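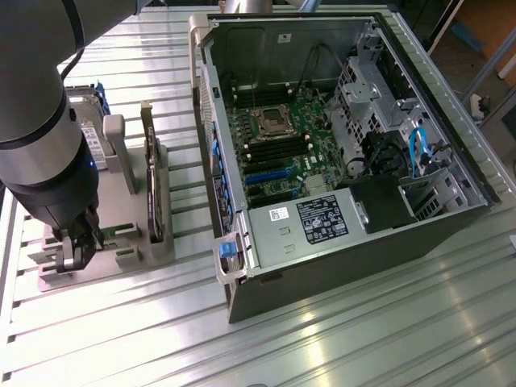
Thursday, ten to five. Gavin Jardine had told Risden he'd have it done by lunch.

He hadn't. The 400 dollars was spent — rent, mostly — and the woman from Norside kept calling. Just the letters, she said. My father's letters. You can keep the rest. 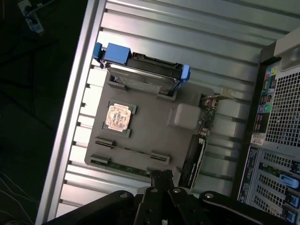 Gavin hated other people's computers. You opened one up and there was somebody's whole life, and you had to be careful where you put your thumbs. He looked at the blue clip on the drive carrier. Looked away. Coffee first. No, no coffee.

His phone again. Blackwood this time. Let it ring. 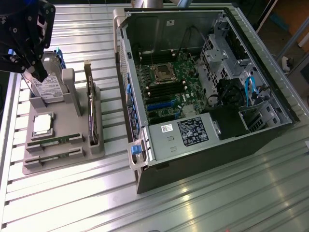 1 min read · 167 words

She came herself in the end, wet coat, no umbrella.

"Is that him?" she said. Meaning the drive, stood up on its end with the label showing.

"That's it, yeah."

"He typed with two fingers. Every Sunday, to my aunt in Indley. Never mailed a single one."

Gavin wiped his hands on his jeans, twice. Outside teh bus went by without stopping.

"Sit down," he said. "It might take a while."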